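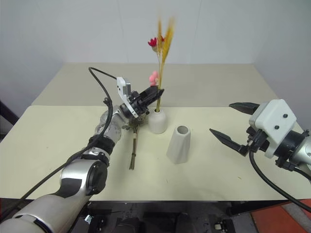
Automated Arrangement Stations at Silter: Questions from Staff

Last updated: January

Which tasks are being automated?
The two-arm stations at the Flemwood site handle the placing of dried stems in vases for standard arrangements. Wheat, small dried flowers and filler stems fall within this work. Fresh flowers, custom orders and ribbon work remain with the floral team.

Will any positions be eliminated?
No position at Flemwood will be eliminated as a result of this project. The 43 employees in the arranging department keep their current grade and base pay. Openings left by retirement may be filled in a different department, and these will be posted internally first.

How will my day change?
Employees assigned to a station will set out vases and stems, start each batch and inspect finished pieces. Each operator will oversee one station at a time. Operators rotate to hand arranging after 3 hours — this limit applies on every shift, including overtime.

What happens when a stem breaks or a vase tips over?
Press the stop button and wait for both arms to come to rest before reaching onto the table. Remove the damaged material, record it on the batch sheet and restart. Breakage at a station is not counted against the operator's individual record.

Who decides whether a piece is acceptable?
The operator does. Any arrangement may be pulled and finished by hand, and no approval is needed to do so.

Is training required?
Yes. Training is provided by Doneck, the supplier of the stations, during paid hours. Employees who prefer not to work at a station should tell their supervisor before the rotation list is posted on Tuesday.

Were the stations tested before this decision?
A trial was held at the Barreto workshop, where 2,366 arrangements were completed. Operators there asked for lower tables and a longer pause between batches. The pause has been adopted; table height is still under review.

Are employees recorded while working?
Cameras at the stations are used to guide the arms. Footage is not used for attendance or performance review.

Contact: Silter Employee Relations, Flemwood site office
© Silter. All rights reserved.
Back to top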